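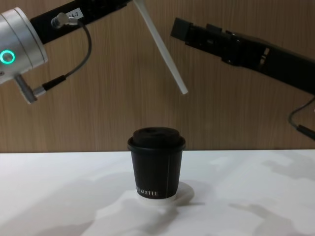
Paper coffee cups leaking at the lid seam and leaving rings on a white table

Posted by Zoltán Borbély

We put in a coffee station at the Purley office in December and switched from mugs to black paper takeaway cups with black plastic lids. The table is white, so every drip shows. I keep finding brown rings on it, and some have been there long enough that a damp cloth does nothing.

The lids seem to be on all the way. Even so, coffee comes out under the rim when people drink, always in what looks like the same place on the cup. It runs down the side and you don't notice it on black paper until you pick the cup up and see the mark underneath.

The cups are from Ritis and the lids are from Skinner, both sold as fitting the same size. The brewer is set to 196 degrees, if that matters. I have 7 sleeves of cups left and would like to use them up before ordering anything else. Is this a bad match between cup and lid, or are we doing something wrong? And how do I get the old rings off?

pagosa_mel

Could be the lids. Two companies can call something the same size and the rims still won't match. Try one Ritis lid on a Ritis cup before you blame anything else.

tablesaw_joan

I ran a snack counter for years and dealt with this most mornings. Check these in order.

1. Fill a cup with cold water, put the lid on and tip it over the sink. Turn it as you go. If it only leaks at one spot, look at where the paper overlaps. The side seam makes a small step in the rim, and that is where most lids let go.

2. Put the lid on so the drinking hole is across from the seam. If the hole lines up with the seam, the coffee goes straight to the weak point every time you tip the cup. This fixed most of ours. Press down around the whole rim with your thumb until it stops clicking -- pushing on the middle of a domed lid doesn't seat the edge.

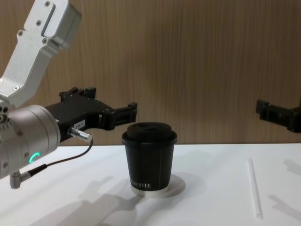
3. Leave some room at the top. Ours were being filled to the brim, and fitting the lid pushed coffee up into the groove, where it sat until somebody took a sip.

4. Set cups down on something. Plain round coasters are fine, and white ones won't look out of place on your table. Wash them at the end of the day or they start leaving rings of their own.

For the old marks, mix baking soda with a little water into a paste, spread it on and leave it for 17 minutes or so long as it stays damp. Wipe with a soft cloth and rinse. Try it on the underside first, and skip the scrubbing pad. If the table is painted, ask whoever sold it to you. I used Trekell cleaner on mine, but that was a hard, sealed top.

If the cold water test leaks all the way around, the lids are wrong for the cups. Matching ones cost me 29 dollars a case.

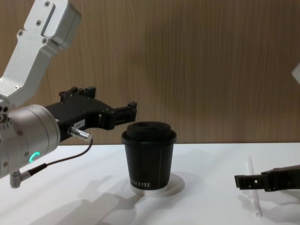
Zoltán Borbély: Tried the sink test on a few. They leak at the seam only, so I'll put up a note about turning the lid. The paste took off the lighter rings. The darkest one by the brewer is still there, and I'll give it a second go tonight.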